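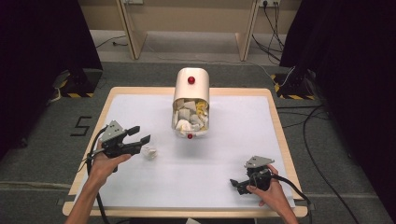
4.2 Loading roll paper and running the alignment print

Applies to the Hokari 722 plan printer with the standard floor stand. For the wall bracket, see the Skavuvex supplement.

Before you start

Switch the printer on and wait for the green light to stop flashing. Check that the stand castors are locked. The paper path takes rolls up to 1000 mm wide.

CAUTION: Keep fingers, sleeves and lanyards away from the cutter track while the front cover is open.

1. Lift the front cover until it clicks.

2. Press the grey lever down and pull the spindle out from the left.

3. Slide the roll onto the spindle with the loose end coming off the top. Push it firmly against the fixed flange, then fit the removable flange at the other end.

4. Lower the spindle into the cradle, fixed flange to the right.

5. Trim the leading edge square. Discard any creased or torn length.

NOTE: Marks on the paper before it enters the printer will show in the finished print. Check the leading length under even light. 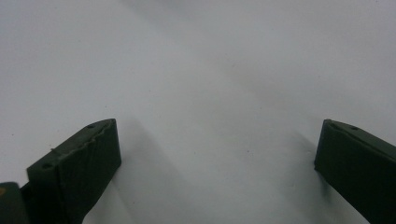

Figure 4-3. Plain white surface with light shading.

6. Feed the paper under the rollers until the printer beeps, then let go. The printer draws the paper in and measures its width.

7. Select the paper type on the panel. For uncoated bond, choose Plain 89.

8. Close the cover and select Set-up > Alignment > Print. The pattern is a row of colour bars with a centre line.

9. Leave the sheet flat until the ink has dried. Do not stack it, and do not wipe the surface with a cloth.

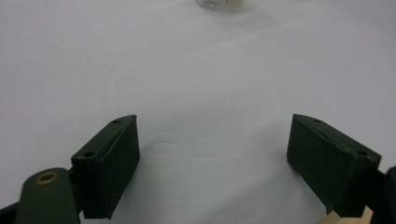
10. Compare the bars with the chart inside the front cover. Enter the number of the bar with the least visible banding and press OK.

11. If every bar shows banding, run a head clean and repeat from step 8. Stop after 6 cleans and contact your service agent.

NOTE: Alignment values are stored separately for each paper type. Changing from plain to coated stock requires a new alignment print. Changing to another roll of the same stock does not.

4.3 Removing a part-used roll

Select Paper > Unload and wait for the rewind to finish before opening the cover. Secure the loose end with the paper band supplied. Store the roll on its side in its bag, away from direct sun.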